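Section 4 – Stripping and refitting the Praven tower: parts tray and reassembly order
Updated July – by the Jollside workshop desk

Applies to the Praven towers with the blue plastic drive rails. Slimline units – see section 6, different order, different screws.

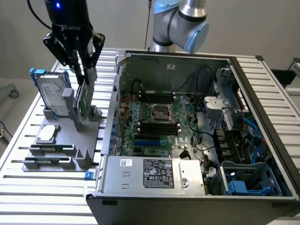
4.1 Before you start

1. Power off at the wall, lead out. Hold the power button in for a few seconds to drain what's left.
2. Tower on its side, open side up. Side panel off and leaned somewhere it won't get kicked.
3. Parts tray to the left of the case. Left-handed? Swap it over, no drama.
4. Wrist strap on, clipped to bare metal on the chassis. Not to paint.

CAUTION – Never work on a case that's still plugged in, even if the switch is off.

4.2 Loading the tray

5. Hard drive stands on edge at the rear, label facing you. Leave the blue rails on it. They're a pain to get lined up again and the tabs go brittle with age.
6. Expansion card goes upright in the slot beside the drive post, gold contacts down. Hold it by the edges. Lower it straight, don't rock it.
7. Processor in the shallow square pocket, metal lid up.
8. Memory flat in the two long cradles in front of the processor. One module per cradle, don't stack them.
9. Screws do NOT go on the tray. Use a Dagdag pot with a lid, label it with the job number.

Note: the tray is printed plastic and will warp if you leave it on the windowsill or in a hot ute. Replacements come from the Grusbridge store, allow 2 weeks.

4.3 Cleaning and checking

10. Blow the case out from the back panel forwards. Short bursts. Keep the nozzle well off the board.
11. Look over the empty processor socket with a torch. Any bent contact – stop, tag the board, don't try straightening it yourself.
12. Check the memory slots for fluff. Soft brush only, no cotton buds, they leave threads everwhere.
13. Chipset heatsink should sit flat and not wobble. If it wobbles, tag it.
14. Loose cables tucked away from the socket before anything goes back in.

4.4 Putting it back together

15. Lift the socket lever, open the frame. Line up the corner mark on the processor and set it down. No pressing. Close frame, lever down.
16. Fresh paste, small dab in the middle. Cooler on, screws done up diagonally, a bit each at a time.
17. Memory next. Matched pair, so both modules the same speed – 800 with 800, not 800 with 400. Clips open first, then push until both ends click.
18. Expansion card back in the slot it came from. Check your job sheet. If it's not written down, ask whoever stripped it.
19. Drive in on its rails until the catch grabs. Data lead, then power lead.
20. Count the screws out of the pot. One left over means one missing somewhere, go find it.

CAUTION – A screw left under the board can short it at first power-up. Tip the case gently and listen.

4.5 First power-up

21. Monitor, keyboard, power lead. Side panel stays off for now, hands out.
22. Go into setup. Memory total right? Drive listed? If the drive's missing it's nearly always the data lead, reseat and try agian.
23. Let it run for up to 32 minutes on the test disc. Fan noise should settle.
24. Shut down, lead out, panel on. Sign the job sheet.

Won't start at all – go to section 5 before pulling anything back out. Start with the memory, one module at a time.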